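Shared Kitchen on Level Two: Washing-Up Arrangements and Crockery Replacement

Members and tenants of the Ramari building will be aware that the kitchen on level two reopened in November following the replacement of the benchtop and plumbing. The Building Services office has received a good deal of correspondence since then, most of it concerning the washing-up, and this item sets out the arrangements that now apply. They take effect immediately and replace the notice previously fixed to the pantry door.

The kitchen serves both the Mundent offices and the Drondereo study rooms, as well as evening hirers of the meeting hall. On a full day it may be used by 200 people. It has one sink, and the dishwasher removed during the works will not be reinstated this financial year. All crockery must therefore be washed by hand, and each user is responsible for the items he or she has taken from the cupboard.

Order of washing

Crockery should be scraped into the organics bin before it is brought to the sink. Food scraps were found in the waste trap on several occasions before the works, and the plumber's report recommended that rice, coffee grounds and cooking fat be kept out of the drain altogether. Fat should be left to cool in its container and placed in the general waste.

Glasses are to be washed first, then cups and cutlery, then bowls and plates, and finally any pots or oven trays. The water should be changed when it becomes greasy. Users with only one or two items are asked to wash them under a low tap and make way for the next person.

Items waiting to be washed should be placed on the bench to the left of the sink, with bowls stacked on their matching plates where this can be done safely. Clean items go to the draining rack on the trolley. Several complaints received this month arose from clean and unwashed crockery standing together, and the separation of the two is the most important change in these arrangements.

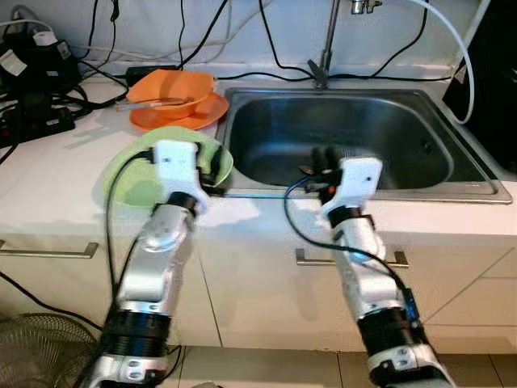
The level two sink, with green and orange bowls on the bench to its left.

The sink is a single basin, and a number of users have asked whether a second could be fitted. The matter was considered at the planning stage. A double sink would have required the removal of the adjoining cupboard and the relocation of the waste pipe, at an additional cost of $3000, and the building owners decided against it. A plastic washing-up tub is available in the cupboard beneath the bench for those who prefer to rinse separately. It should be emptied, dried and returned after use.

Care of the sink and bench

The basin is stainless steel and will mark if scoured. Steel wool and abrasive powders must not be used on it, and the green scouring pads formerly supplied have been withdrawn. A soft cloth with a little detergent is sufficient for daily cleaning. Where tea stains have formed, bicarbonate of soda may be applied with a damp cloth, left for a few minutes and rinsed away.

The white benchtop stains readily. Turmeric, beetroot and red wine should be wiped up at once, and hot pans should be set down on the cork mats and not on the bench itself. Knives must be used only on a chopping board - two short cuts have already been reported near the kettle, and repairs to the surface are charged to the maintenance budget shared by all tenants.

Standing water along the back of the sink should be wiped away at the end of each session. Any leak, slow drainage or looseness in the tap should be reported to the Building Services office without delay. Users should not attempt to tighten fittings themselves.

Replacement crockery

The previous crockery had been reduced by breakage and by the steady migration of bowls to desks on other floors. Ms Afaf Geagea, who manages purchasing for the building, has arranged a new supply of 300 pieces in several colours, comprising plates, bowls and cups. The supplier is Nutsugah, which will hold the same range in stock for replacement orders.

The colours carry no significance and have not been allocated to particular tenants. Any user may take any piece. Ms Geagea advises that the earlier practice of marking the underside of bowls with initials or adhesive labels should cease, as the residue proved difficult to remove and the marked items were often left unused in the cupboard.

Breakages should be entered in the book kept in the top drawer. No charge will be made for ordinary breakage. Broken pieces must be wrapped in newspaper before being placed in the general waste, and chipped items should be discarded in the same way.

Crockery may be taken to desks but should be returned to the kitchen by 5 pm on the same day. Mr Georges Hamdan will continue to check the upper floors at the end of each month. At the most recent check he recovered 40 items, among them a serving bowl and the lid of the large teapot. The base of the teapot has not been found and any information as to its whereabouts would be welcome.

Cloths, brushes and detergent

Tea towels are changed each morning and used ones should be placed in the lidded hamper by the door. They are intended for drying crockery only. Paper towel is provided for spills on the floor, and hands should be dried on the roller towel. Dish brushes should be rinsed and stood upright with the bristles at the top, and will be replaced monthly.

Detergent is supplied in concentrated form, and one short press of the pump is enough for a full sink. Consumption since the reopening has been well above the quantity ordered, and users who find the basin filled with foam are asked to use less on the next occasion. A fragrance-free detergent has been added at the request of Mr Khalil Abou Jaoude on behalf of the Drondereo study rooms. It is kept beside the standard product and both may be used on all crockery.

Evening hirers

Groups hiring the meeting hall have the use of the kitchen until 9.30 pm. The convenor of each group should ensure that all crockery has been washed, dried and put away before the keys are returned. Items may not be left in the sink or on the rack overnight. Where this occurs, a cleaning fee may be deducted from the deposit, in accordance with clause six of the hire agreement.

Groups expecting to serve a hot meal should notify Mr Fares Qudah when booking. He can arrange for additional trolleys and, where required, for the hall's own urn to be filled in advance. Groups bringing their own platters and serving spoons should label them with a removable tie and take them home on the night. Unclaimed articles are held at the front desk until the end of the following month and are then donated.

Enquiries

Comments on these arrangements should be directed in writing to Ms Llinos Howells, Building Services, and may be left at the front desk or placed in the suggestion box outside the kitchen. Requests for additional shelving have already been noted and need not be resubmitted. Revised copies of the kitchen notice will be available from the front desk, and tenants are asked to display one in each staff room.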